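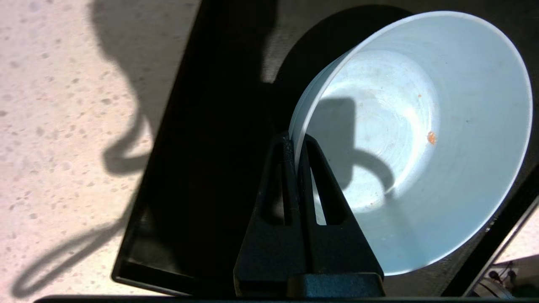

Elvira Henao昨晚给我留言，说查经班拖到九点半才散，她回家路上一直在想，到底是我们在读经，还是在等散会。她还问我，为什么非要一个晚上读完整章。

先回她这一句，边写边想，别嫌乱。

不是非要读完。是我懒，六月开始带这个组的时候，照着Madel那本带领手册一章一章往下排，排到年底，没留空。手册挺好，问题也问得细，就是每课后面都有讨论题，我总觉得跳过去对不起大家。结果呢，上周读路得记第二章，光是拾麦穗那段就聊了快一个小时，后面波阿斯说的话匆匆念过去，祷告只剩两分钟。两分钟！有人还没开口我就说阿们了。

想起来脸红。

其实那天聊得挺好的。Lei讲她小时候跟外婆下地，收完以后再走一遍，捡漏下的，外婆不许她笑话别人家捡的人。大家都安静了。我当时应该停在那里，让大家就这一段祷告，偏偏看了一眼表，说“我们往下”。现在最后悔的就是这句。

所以从下次开始改一下，先试两个月，不行再说。

一晚上只读一段。段落长短我提前发群里，没空预习也没关系，来了一起念。念两遍，第二遍慢一点，换个人念。

讨论题最多挑两个。剩下的留给自己回家想，或者不想。

八点四十准时开始祷告，聊到一半也停。我定闹钟，你们听到响别笑。

茶点放到祷告之后。想早走的早走，不用不好意思，也不用跟我解释。

还有诗歌的事。有几位反映诗歌本字太小，新本子又没有第174首，找了半天。我会打印出来，字放大。唱不准没关系，我自己就老是跑调，上次起高了，唱到副歌全组只剩Enum一个人在上面撑着，谢谢你Enum。

Elvira另外问了一件事，这个我想多写几句。她说她读经常常没感觉，听别人分享都好有感动，自己坐在那里像旁听的，问是不是信心出了问题。

我不敢说我懂。我自己有大半年也是这样，早上翻开，看完，合上，问我看了什么，答不上来。那时候牧师没给我讲什么道理，就说你先别停，读短一点，读诗篇，读出声。我就读诗篇第13篇，“耶和华啊，你忘记我要到几时呢”，一共没几节，读了差不多整个冬天。后来慢慢好一点，也说不清哪天好的。我觉得没感觉也可以来，坐着听也是来。你不说话我不会点你名，这个我保证。

再说奉献那个罐子。上次数出来1060块，按之前说好的，全部给Skullow街那边的粮食站，收据我拍了发在群里，没看到的往上翻。有人问能不能直接送东西，可以，他们缺米和油，罐头暂时够了。别送开过封的。

下次读路得记第三章前9节，就9节，真的不多。地点还是老地方，门铃坏了，到了发消息，我下来开门。要带孩子的也带来，里屋可以画画，彩笔我在补。

写得急，锅上还炖着东西，错字回头在改。Elvira，你那条留言我看了好几遍，下次你坐我旁边吧，看见我要看表就拉我一下。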